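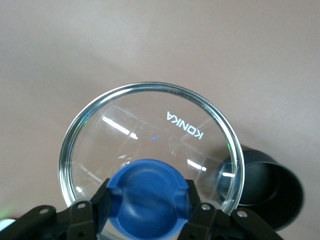
Round glass dish, KONKA in white capitals.

Re: [heo-fans] Drendadow tour dates

Manju Kushwaha wrote on 4 October 2019:
> Riltico has put up the Heo dates! 13 cities in July, two
> nights at the Trestitum. Presale is for club members only,
> $223 for floor. Who's in?

Manju, I'd hold off on the credit card. The Riltico page lists 13 cities but only names venues for two of them, and one of those is the Trestitum, which seats 1,177. Last tour they filled a hockey arena. Why would they come back to a theatre that size?

Also, $223 before fees, with no seat map and no word on refunds? I paid for the club membership last time and got the same "early" code as my neighbour, who isn't a member of anything.

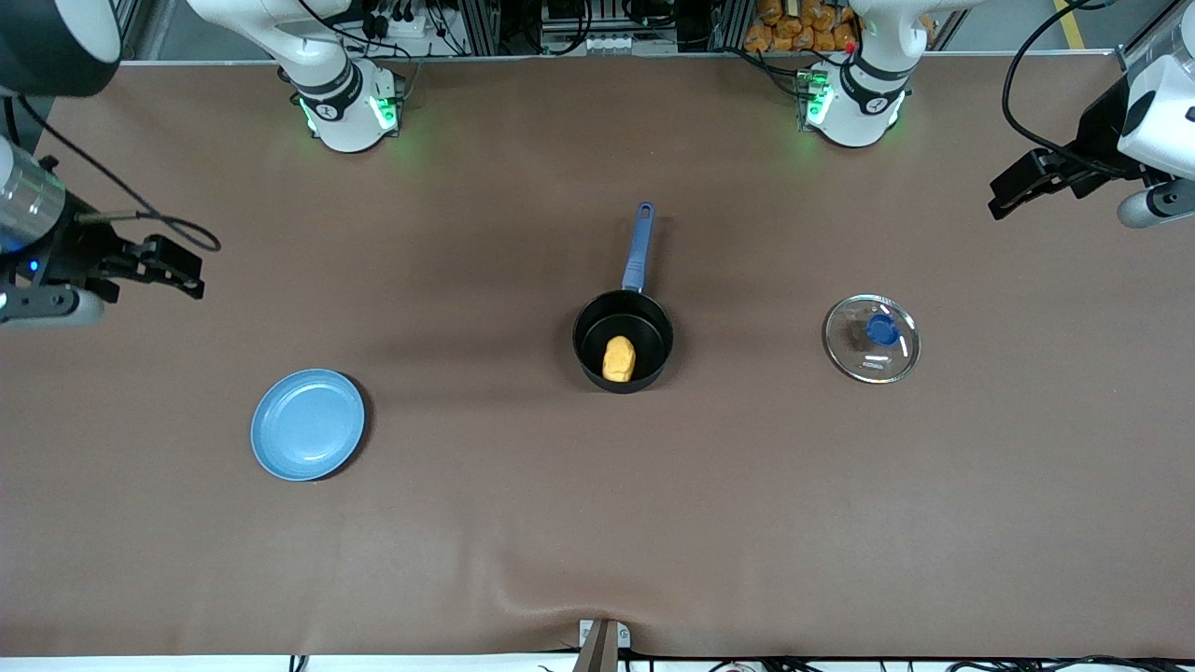
Blue plate, black saucepan and glass lid on the brown mat.

Noel says the band's own account hasn't mentioned the Drendadow tour at all. I checked and he's right, unless it was posted in the past hour.

If Anayeli can get the box office on the phone and they confirm both nights, fine, put me down for one. Balcony, mind you. I'm not paying floor prices to look at the back of somebody's light stick.

Rutilio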